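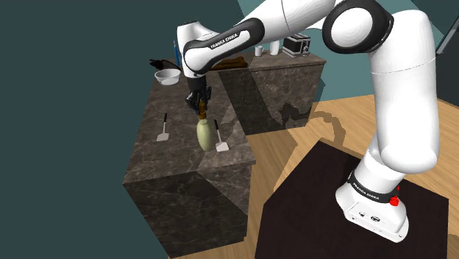 Counter Layout in Simulation, Gavcombe Kitchen Project

Gripper over the bottle-shaped item, with a spatula flat on the stone to either side. The bowl stays at the back left, the toaster on the rear section.
Render. Arm lettering: FRANKA EMIKA.

Introduction

This page belongs to the gallery for the Gavcombe kitchen project. Gavcombe is a staff canteen and catering kitchen. Plitov is the integrator. The work covers small handling tasks at the counter: setting out utensils, moving bottles and containers, and clearing a surface between orders. Cooking, cutting and anything involving hot fat are outside the scope and will remain outside it.

Every task is built and run in simulation before it goes to the kitchen. The simulation package is called Stonis. The task scheduler, which runs the same way in simulation and on site, is called Marras. Captions are by Babatunde Chukwu, who is responsible for task definitions at Plitov. Page last revised 30/10/2020.

Notes on the layout

The near work surface is the only area the task is allowed to change. Items along the rear section, the mug among them, are treated as fixed. The arm may pass over them but may not touch them. Contact with a fixed item ends the run and is logged as a failure even if the object being handled reaches its target.

The bottle-shaped item is narrow at the top and wider through the body. The approach is from above. A side approach was tested in August and dropped for this layout, as the spatula close to the body leaves little room for the fingers on that side.

Spatulas are placed with the handles toward the back of the counter and the blades toward the front. That matches how the morning crew lays them down. The first version of the task had them the other way, handle forward, and cooks who reviewed the runs pointed out that they never leave them like that. The starting positions were changed. Grasp points for the spatulas were redefined on the handle.

The surface texture is a veined stone. The canteen counters are stainless steel. Surface and wall colors are varied between runs so that the vision model does not depend on one background. Reviewers should ignore the finish and look at the object positions.

Shadows are left on. With shadows off, detection scores in simulation were higher and did not carry over to the kitchen.

Run parameters

Time limit per run: 40 seconds.
Clearance above fixed items: 25 millimeters, measured from the lowest point of the gripper.
Retries after a missed grasp: one. After the second miss the arm moves to its rest position and Marras calls a person.
Runs required before a task is released to the kitchen: 43 consecutive runs with no contact failure. The figure comes from the acceptance plan and was agreed with the site.

What changes for the people at the counter

The setup shift. Before the project, the person opening the kitchen laid out the counter and then started prep. The layout step has moved to the arm. The person checks the result against a card on the wall and signs it. The check takes less time than the layout did, but it has to be done at a fixed point, and the opening cook can no longer fit it in between other jobs. Two of the opening cooks asked for the check to be moved later. This is under review.

Storage. Items the arm handles must go back to marked positions. Under the old practice each cook kept utensils where they suited that cook. This has been the most common source of complaints. Left-handed staff now have a second marked set on the opposite side, and Marras reads the duty list to decide which set to use.

Stop and restart. Anyone in the kitchen may stop the arm at any time without giving a reason. Restart is limited to staff who have done the 10-hour course. In the first weeks the course was offered outside working hours and attendance was low. It now counts as paid time and is held in the slack period after lunch service.

Job descriptions. The role formerly listed as kitchen assistant is now listed in two grades. The higher grade includes restart, daily gripper inspection and fault reporting, and is paid accordingly. No posts were removed under the agreement for the first phase. The agreement does not cover later phases, and staff representatives have asked that it be extended before the next task is released.

Pace. The arm is slower than an experienced cook at every task now in the library. The gain is that the cook is elsewhere while it works. Where a cook has to stand and wait for it, there is no gain, and such tasks have been withdrawn. Bottle handling during service was one of them. It is now run only before opening and after closing.

Reviewing runs

Kitchen staff review simulated runs in pairs, at a screen in the dry store office. They can stop a run, mark a position and leave a comment. Comments go to Plitov unedited. The most useful ones so far concern placement:

Bowl too far back for a short person to reach over the utensils.
Nothing should stand upright next to the place where trays come down.
Leave the front edge clear, people lean on it.

The last comment led to a keep-out strip along the front edge for anything upright. Flat items are still permitted there.

Terms used in the captions

Fixed item: an object the arm must not touch during the task.
Near surface: the part of the counter where the task takes place.
Rear section: the part beyond the corner, kept for storage.
Release: approval of a task for use in the kitchen, signed by Plitov and by the site.

Corrections to captions can be left with the kitchen office at Gavcombe or sent to the Plitov task desk. State the page title and the line to be corrected.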